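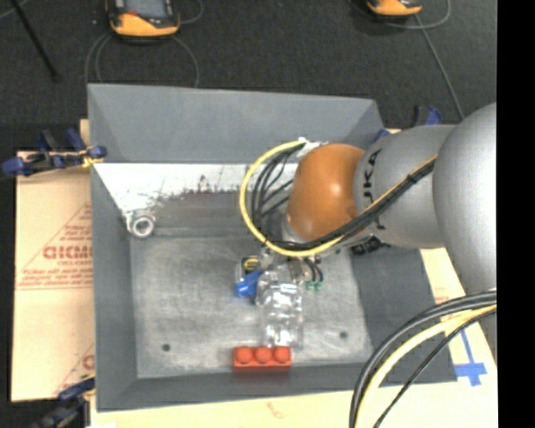 Gray bin with the white panel, seen from the top. Fitting, clear bottle, red-orange brick.

Scuffs on a white liner panel in a gray bin: clean, sand or replace?

jmunoz_bins
Posted 2021-09-12

Looking for opinions on the bin in the picture. The body is matte gray with sloping sides and I have no complaints about it. The white panel along the far side is what bothers me. The lower edge is worn and scratched, there are dark scuffs on it, and there is a faint brownish-red smear where it meets the darker gray strip. The floor has cloudy patches and fine scratches as well.

I want it presentable again. I do not need it to look new. So far I have tried dish soap and a soft sponge on the smear, and baking soda paste on one short section of the scuffs. The smear got a little lighter, the scuffs did not change.

Questions:
Is there a cleaner that works on this kind of scuff?
Should I touch the floor at all?
Has anyone sanded a panel like this?

Jairo Muñoz

kettunen33

What is the panel made of? Painted metal, solid plastic and coated board all need different treatment. If it is painted and you sand it, you will be repainting it.

jmunoz_bins

I don't know. I got the bin secondhand in August and there was no paperwork with it. The panel feels smooth and a magnet does not stick to it. That is as far as I got.

kettunen33

Then it isn't steel. It could still be painted aluminum. Scrape a spot on the back with a knife. If the shaving is white all the way through, it is solid plastic and you have more options.

Lenni

s_frota

I would start with a melamine sponge, damp, light pressure. Dark scuffs on white are very often material left behind by whatever rubbed against the panel, and that comes off. Scratches are a separate matter and will stay. Do a test patch at the end of the panel first. The sponge is a fine abrasive and it will dull a glossy surface.

For the brownish-red smear, try plain white vinegar on a rag in case it is rust. If vinegar does nothing, try rubbing alcohol. Rinse in between and don't mix anything with bleach.

OctavioZ

I disagree about the melamine sponge. I used one on a white cutting surface and the spot I cleaned was a different white from the rest. After that I had to do the entire thing, and it picked up dirt faster than before. If the panel is smooth now I would leave it smooth.

My suggestion is to clean it with alcohol, accept the scratches, and put a strip of white edge tape over the worn lower edge. Two minutes of work. I have used Torken tape for this. It holds on plastic if the surface is clean.

s_frota

Tape on a lower edge will lift. Things slide down a panel and catch on it. I have peeled enough gray, sticky tape off shop bins to never want to do it again.

OctavioZ

Depends what goes in the bin. A bottle and a plastic brick are not going to lift tape. The metal fitting might.

g.boychuk

Coming at this from the floor side. I would not sand the floor. Cloudy rubbed patches on a gray surface get bigger when you work on them by hand, because you can't keep the pressure even. Wash it, dry it, and look at it again in daylight. Part of the cloudiness could be soap film. I had the same look on a Ketach tub and most of it was residue from cleaner that had never been rinsed.

Are the two dark holes in the floor open all the way through? If they are, put something under the bin before you pour any liquid in. I lost a work shirt and a box of labels to that mistake.

jmunoz_bins

They go through. I'll put a tray under it.

Small pieces end up on the floor of this bin, so I would like it reasonably smooth. I don't care about the color.

g.boychuk

If you don't care about color, cut a thin rubber mat to size and leave the floor alone. Punch the holes through so it still drains. Mivurberg sells it by the roll, and a roll will do a lot more than one bin. Round the corners with scissors or they curl.

kettunen33

A mat will change how things sit in there. Bottles roll less on rubber. That might be good or bad for you.

jmunoz_bins

Update. I took a shaving from the back edge of the panel and it is white all the way through. Vinegar did nothing to the smear. Alcohol took most of it off after 7 minutes under a wet rag. There is a faint line left that I can live with.

I tried the melamine sponge on a patch at the left end. The dark scuffs came off. The patch is a bit duller if you look at it from the side. I have not decided whether to do the rest.

OctavioZ

Duller from the side is what I was talking about.

s_frota

Since it is solid, you can do the full panel and the finish will be even. Or wet sand the lower edge only, fine grit to finer, and stop there. I ended at 2500 on mine.

jmunoz_bins

Going to do the full panel and skip the tape. Mat is still a maybe.

Related threads
Removing old label glue from gray totes
Zapata shelf bins, are the lids worth buying?
Drain holes in a parts bin: plug or leave open
Rust marks on white plastic, 14 replies
Cutting rubber mat without a wavy edge

Contact the moderators | Posts are copyright of their authors | Back to top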